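15/10/2026

Bottles, mostly

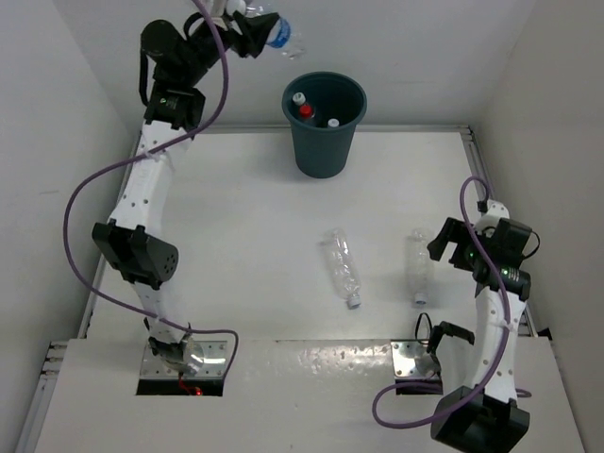
I had every intention of writing about the drive up to Prulside today and instead I'm going to write about plastic bottles, because plastic bottles are what I've been thinking about since breakfast and I can't seem to stop.

So. The clear ones. How does one household get through so many clear plastic bottles? I keep telling people we drink tap water. I told my sister that in June, quite smugly, standing in her kitchen next to her giant flat of spring water, and then I came home and there was a bottle rolling around the back seat, one on the stairs and one in the bathroom with an inch of something in it. I don't even want to know.

Anyway, I'm trying to be better about it, and the round green bin is the start. Dark green, with a nice fat rolled rim, the kind of bin that looks like it belonged in somebody's office a long time ago. I like a round bin. The square one we had before trapped things in the corners and I was forever fishing out bread tags with a fork. The trouble with a round bin that narrows toward the bottom is that bottles will not lie down in it. They go in on a slant, necks up, caps sticking out at you, and you think it's full when really it's mostly air in there. Three bottles in and you're already doing that thing where you balance the next one on top and walk away fast.

And then the ones that don't make it in at all! They just lie around on the nearest flat surface waiting for me. I swear a bottle on its side takes up more room than a bottle standing up, and it rolls, and you set your mug down next to it and off it goes.

The caps are the real argument in this house, though. Caps on or caps off? Mom raised me caps off, rinse, squash, and the caps went in a coffee can over the sink (for what, I have no idea, the can was still there when we cleared the house, heavy as a brick). Corinne Pruitt across the road is caps on, very firmly caps on. She told me the little ones fall through everything at the sorting place if they're loose and that I'd been doing it wrong for years. She was nice about it. Then I got home and read the sheet that came with the trash bill and it didn't say one word about caps. It had a whole paragraph on pizza boxes.

I've gone caps on. Mostly. I still catch my hand unscrewing them.

Labels I can't decide on either. Some peel off in one go, that thin shiny band with the perforation, and it's so satisfying I'd do it for a living. Others are glued on by the devil. I spent a good part of this morning picking at one with my thumbnail and all I got was a sticky bottle and a sore thumb. I put it in with the label on. If the sorting place wants it off they can have a go.

There's money in them too, if you're patient, or there is at the machine behind the Wornetura. Ross Ritchie takes his whole building's worth over there in the back of his truck and says he got 80 dollars once, which I think is Ross being Ross. I took two bags over last time and came out with a slip for 15 dollars, which I was thrilled with, and then left on the counter at the pharmacy. So that was an expensive trip. The machine also refused a bunch of mine for being crushed. You're not supposed to crush them for the machine but you ARE supposed to crush them for the curb? I stood there trying to puff them back out by blowing into them, with a line behind me. A boy of maybe nine told me to try hot water.

(It doesn't work, I tried it at home. It went all small and wrinkly like a raisin.)

What I'd like is a proper setup. One bin for the machine, not crushed, one for the curb, crushed, and something for the glass that doesn't make that horrible noise. There's a spot by the back door if I move the boots. I measured it and then lost the piece of paper, so I'll have to measure again tomorrow. Illina had a tall stacking thing in their flyer that looked about right but it was gray and kind of grim, and I know myself, if it's ugly I'll shove it in the garage and be back to bottles on the stairs.

Also I need to remember to bring the car ones IN. That's the whole secret, I think. They live in the door pockets for weeks and by then I've stopped seeing them. I could keep a bag hanging off the back of the seat. I said that last year too.

Other things: soup for dinner, the lentil one, too much cumin. The hall light is flickering again. I finally called about the gutters and got put on hold and then cut off, so that's for tomorrow as well. I still haven't written up Prulside, and I do want to get down the bit about the motel clerk and the keys before I forget how it went.

Found another bottle just now, under the bed. Cap on, at least.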